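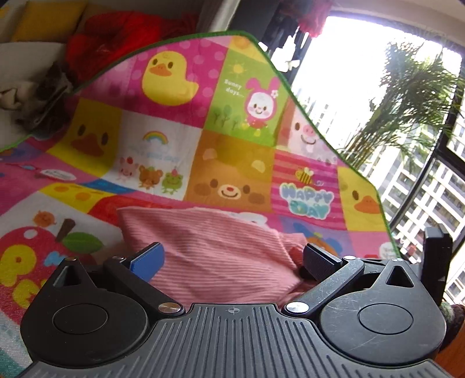

# Soft Things, Small Rooms: Project Report

Mekdes Endale, Term 3 Design and Living

My project started with a question about play corners: why do they get messy so fast, and can the colours and pictures help with putting things away? I chose a children's play mat as my main piece, and I'm so glad I did — there is so much going on in it!

## The mat

The mat is made up of bright square panels with cartoon animals, and a thin green trim along the edge. My favourite is the pink bunny with a flower on one ear, on lime green with the words "Sunny days..." and a little sun. There's also a yellow duckling on pink polka dots and a big brown bear with a red nose.

Strong square panels make great landmarks. "Put it on the bear" is much easier to follow than "put it over there", and my little cousin loved having a bear to aim for.

## The cloth

For the soft item I used a pink striped cloth with fine ribbing. I wanted something that bunches up, the way kids' clothes and blankets do. It was also a colour test, as pink turns up on several panels. I had expected it to be hard to spot, but the stripes helped a lot.

## What I tried

I ran 2 tidy-up games in June, each 40 minutes long:

- **Match the panel:** every toy gets a home animal
- **Colour sort:** pink things to pink panels, and so on

Match the panel was the clear favourite. Colour sort led to arguments over anything with stripes (fair enough).

## Next time

I'd love to try plain cloths beside patterned ones, and draw my own panels — a wombat, for a start.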